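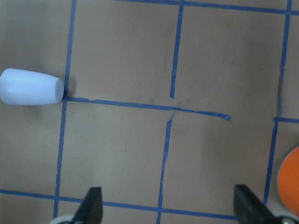 Blue painter's tape grid on the work surface, with the light-blue cone at a crossing.

Tips for a tape grid under a small robot arm
Updated September 2, 2022

I build my arm at home, on a table which is also used for other work. These are my notes about the grid, put together after many evenings and several bad ideas. Valdis Laur and Hsiu-ying Siu corrected some of them.

Cleaning first
Wipe the table with a cloth and a little dish soap, then let it dry fully. Old scuff marks can stay. Grease cannot, the tape will lift from it the same evening.

Laying the tape
Painter's tape comes off without taking the finish with it. I used packing tape in January and spent three hours with a plastic scraper.
Lay the long strips first, from the far side toward you. Do not pull the tape tight. It shrinks back later and the ends move.
Cut the ends with a knife. My torn ends fray and curl up, and a fingertip of the gripper can catch under a curl. If you already have one like this, press it down with a spoon or cut it shorter.
Where strips cross, two layers are enough. With more, the small objects stand crooked.

Does it have to be straight?
For my use, no. My lines lean and the cells have different sizes. I wrote the real position of each crossing in a text file, and the program takes the numbers from there. Đạt Lâm made his grid with a steel ruler and it is beautiful, but he also had to measure it afterwards.

Choosing objects
Take light things with a matte surface. A cone is good for practice — it has a wide end and a narrow end, so you must think about which way the fingers close. Flat discs are harder. Begin with the fingers wide open and go down slowly.

When to change the tape
I change it when cracks show at the crossings or a strip splits along its length. For me this was after 465 picks. Tõnu Vītola got 1,016 from one grid, but he uses softer fingertips.
Pull old tape back low and flat, over itself. If glue stays, rub it with cooking oil, wait seven minutes, and wash with soap again.

Keep the text file when you change the tape, but measure the crossings again before the first run.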